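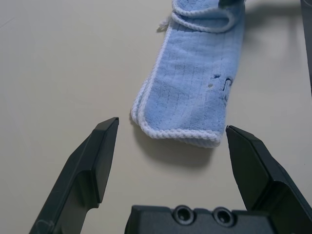
Teaching a two-armed robot to fold a towel by remote control
Project report, Candix group

1. Aim

The project set out to record towel folding by teleoperation and to train a policy from the recordings. Cloth was chosen over rigid parts because its shape changes with each grasp, and a fixed list of joint positions is of little use.

2. Method

The operator drives both arms with a pair of leader handles. Joint angles, gripper opening and the camera streams are logged together at 30 frames per second. One episode runs from the first grasp to the release of the folded towel. The recording software, Sidelau, was written for an earlier project and changed only where the second arm required it.

Before each episode the towel is placed by hand within a marked region of the table. The operator may regrasp twice. Beyond that the episode is stopped and discarded.

3. Holding the towel between the arms

Most of the difficulty lies in keeping tension on the cloth. If the arms move apart too quickly, one corner slips. If they stay too close, the middle drops and the next fold is crooked. Operators were told to spread the arms slowly and pause before lowering.

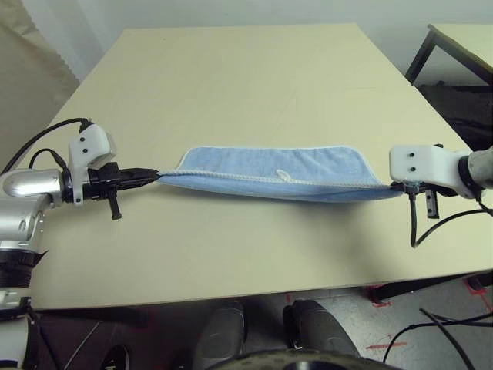
Figure 1. Towel held between the two grippers above the table.

4. Data

In all, 1,209 episodes were recorded between February and May. Of these, 257 were discarded, mostly for slipped corners. New operators needed 15 practice runs before their episodes were accepted.

5. Limits

The handles give no force feedback, so tension is judged by eye. Only one type of towel was used. Training on the full set is still under way, and the results will be given in the second report.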